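Block stacking table, notebook entry
2020-09-15

Continuing from the last entry, where I stopped at the question of which order of colours to keep. I have decided for red at the bottom, yellow in the middle and green on top. 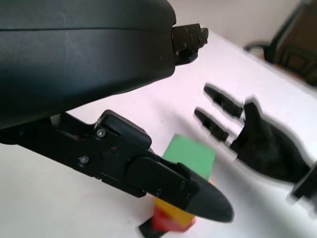
The reason is only practical. In the Bellbridge set the green ones have the cleanest faces and the red ones have the most worn corners, so a worn red cube at the bottom does less harm. If the worn cube is in the middle, the upper one leans a little and after that every measurement of the height is doubtful.

Measuring. I checked the whole set with the calliper before starting. Nominal edge is 40 mm. Most are within what I would call good, but two reds and one yellow are smaller on one side, and I put a pencil cross on them and moved them to the spare box. Please do not bring them back to the table, even if we are short of reds. There are 36 good blocks left now, enough for what we do until November.

Table. The white top looks level to the eye but it is not. With the long spirit level I found that the corner near the window is lower. I put a folded card under that leg and checked again, and the bubble was almost in the centre. I would like to replace the card with a proper foot. Haddad has adjustable ones in the catalogue, I have not asked for the price yet.

The white surface is also a problem for the light. When both ceiling lamps are on, it reflects too much and it is difficult to judge by eye if an edge is straight above the other edge. With only the far lamp on it is better. I did all the stacks of today with the far lamp only, and I ask whoever continues to do the same, or at least to write it down when it was different.

Stacks. I made 30 stacks of 3 by hand, as a reference. My method: the bottom block goes on the pencil mark, I press it lightly with one finger, then I place the second one, look from two sides, then the third one. I do not correct the second block after the third one is on, because then I always move the first one too. Two stacks fell, both when I was taking my hand away too quickly after the green one. My sleeve touched one of them. I counted it as fallen anyway.

Cleaning. The blocks become greasy from the hands after some twenty minutes and then they slide differently. Soap and water is too slow to dry. I tried the Uvico wipes and they leave no film that I can feel, but the yellow paint came off very slightly on the cloth, so I stopped with the yellow ones. Dry cotton cloth for these until we know more.

To do:
Order the table feet (ask Haddad, compare with Privetti).
Draw the pencil mark again, it is nearly gone from wiping.
Find a lid for the spare box.
Repeat the reference stacks with the left hand.
Write the lamp setting at the top of each sheet.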